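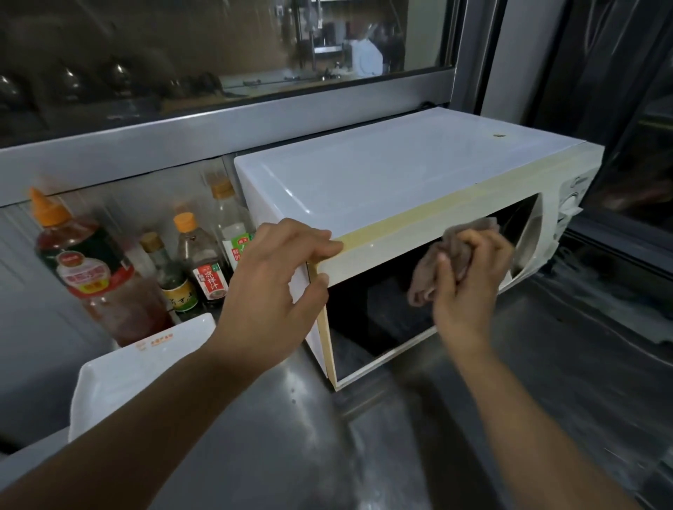 *Wiping the inside top of a countertop microwave with a cloth, one hand steadying the front frame. Appliance cleaning is a Class B task under the Pludholm Rules.*

The **Pludholm Rules** (formally *Pludholm Rules of Practice for Demonstrated Kitchen Tasks*) are a set of good-practice rules for recording people doing kitchen chores, where the recordings are meant for training or testing service robots. Cover hygiene, electrical safety, consent, how a task is cut into steps, and what a robot may later be allowed to try on its own. Voluntary. Not a law, not a certification. Current text is the third edition, dated 18/03/2021.

Mostly used by small labs and by catering firms that let labs into their kitchens. Often cited together with the Gistow checklist (see below), which is shorter and covers only the site visit.

## Background

First edition was a four-page memo. Written at Stovine, a contract kitchen operator, after several outside teams asked to record staff at work and each turned up with its own paperwork. Kitchen managers wanted one set of rules. The memo said little about robots — mainly hair covers, allergens, and keeping cables off the floor.

Second edition came out in June two years later, under the Pludholm name, after the town where the drafting meetings were held. It added task classes and the step list. It also dropped a rule that all recording had to happen after closing time, which several kitchens had been ignoring anyway.

Third edition reorganized everything. 34 numbered rules in 3 parts, plus an annex with worked tasks. The numbering does not match the second edition, a common source of confusion in older papers. "Rule 12" in a second-edition document is Rule 18 in the current one.

## Scope

Applies to:

- cleaning of appliances, counters, sinks and shelves
- loading and unloading of dishwashers and racks
- putting away dry goods, bottles and small containers
- simple cold prep, no blades

Does not apply to frying, open flame, slicers, or anything involving pressure. Those are left to each site. Home kitchens are in scope since the third edition, with lighter record keeping.

## Task classes

**Class A.** Nothing powered, nothing fragile. Wiping a counter, stacking trays.

**Class B.** A powered appliance is touched or reached into, but is off for the whole task. Microwave interiors, fridge shelves, the outside of a coffee machine. Most of the annex is Class B.

**Class C.** The appliance runs at some point during the task. Needs a second person on site and a stop signal agreed beforehand.

A task takes the highest class of any of its steps. Wiping out a microwave and then running it to check the turntable is Class C for the whole thing, even the wiping. Labs tend to split it in two to avoid this. The Rules allow the split as long as the two parts are recorded as seperate sessions.

## Main provisions

### Part 1: Site and people

Written consent from the person doing the task, renewed for each site. Coworkers who may show up in the background get a notice at the start of the shift and can ask to have footage dropped. Glass partitions and polished steel are named in the text, as reflections count as showing a person. Rule 7.

Worker sets the pace. The recording team doesn't ask for a faster or slower wipe, a "cleaner" grip, or a repeat of something already done properly. Repeats are capped at the number agreed before the session.

Normal food hygiene rules of the site come first, always. If a Pludholm rule conflicts with the site's own plan, the site wins.

### Part 2: The task

Appliance off and unplugged before any hand goes inside (Rule 14). If the plug can't be reached, the task is not recorded. Interior cool enough to touch with the back of the hand. No sprays aimed at vents or at the lamp cover; cleaner goes on the cloth.

Surroundings are left as found. Earlier drafts had sites clear the counter first, and the results were of little use — real counters hold sauce bottles, tubs, whatever the shift put there. Rule 18 now says ordinary clutter stays unless it's a hazard. Glass bottles within elbow reach may be moved back, and the move gets noted.

Order of work for a cavity appliance, from the annex:

1. Open door fully, check it holds.
2. Take out loose parts (plate, ring, racks).
3. Wipe ceiling and upper walls.
4. Side walls and back.
5. Floor.
6. Door, inner face and seal area.
7. Put loose parts back, close.

Top before bottom. Changing the order is fine but it has to be written down, otherwise the step labels come out wrong.

Both hands are to be labeled. This is the rule reviewers check most. Many early label sets described only the hand with the cloth and ignored the other one, though a light countertop oven can slide when someone pushes on the inside top of it. The steadying hand gets its own label: where it rests, when it moves, when it lets go. Same for a knee or hip against a cabinet, in theory. In practice few teams bother.

### Part 3: From recording to robot

Recordings alone don't clear a robot to do the task. The third edition asks for a bench trial on a dead appliance (no plug, no power board), then a supervised trial on site. Force against the door and hinge has to be capped, and the cap stated in the report. No figure is given; door hinges vary too much.

A robot may not carry out Class C tasks unattended under any edition.

Cloths used in trials are kept out of food service afterward. Grease, sensor tape, loose threads and so on.

## Record keeping

One sheet per session. Site, task, class, appliance type, step list, any deviation. Faces and name tags are blurred before data leaves the site. Brand names on appliances and bottles can stay, unless the site objects.

Consent forms are kept as long as the recordings are. A worker who withdraws has the footage removed from later releases; copies already handed out are dealt with "as far as is practical," wording that has drawn complaints.

## Use

The best known user is the Bhatt collection, 468 sessions of kitchen cleaning recorded under the second edition and later relabeled to the third. Relabeling took longer than recording. Most of the effort went into the second-hand labels described above, and into working out which sessions had a plug visible or noted anywhere. Those with no note were marked "power state unknown" and kept in a separate folder.

Stovine still requires the Rules at all its sites. Other operators accept them but add their own pages on top, usually about insurance.

## Relation to the Gistow checklist

Gistow is a single page, 18 items, ticked off at the door. Badges, shoes, allergens, exits, who to call. It has nothing on task steps or labels. Teams often do Gistow on arrival and Pludholm for the session itself. Overlap is small, though both ask about floor cables and the two answers are supposed to match.

## Criticism

- Unpaid extra time for kitchen staff. The Rules say sessions count as working time but there's no way to enforce it.
- Too tied to commercial kitchens. Steel counters, pass-throughs, shift notices. The home kitchen section is half a page.
- The class system says nothing about cleaning chemicals. A strong degreaser on a dead oven is still only Class B.
- "Ordinary clutter" isn't defined. Sites read it very diferently.

A fourth edition has been discussed, mainly to deal with chemicals and with built-in appliances whose plug sits behind a cabinet. No draft is public.

## See also

- Gistow checklist
- Learning from demonstration
- Lockout and unplugging practice
- Food contact surfaces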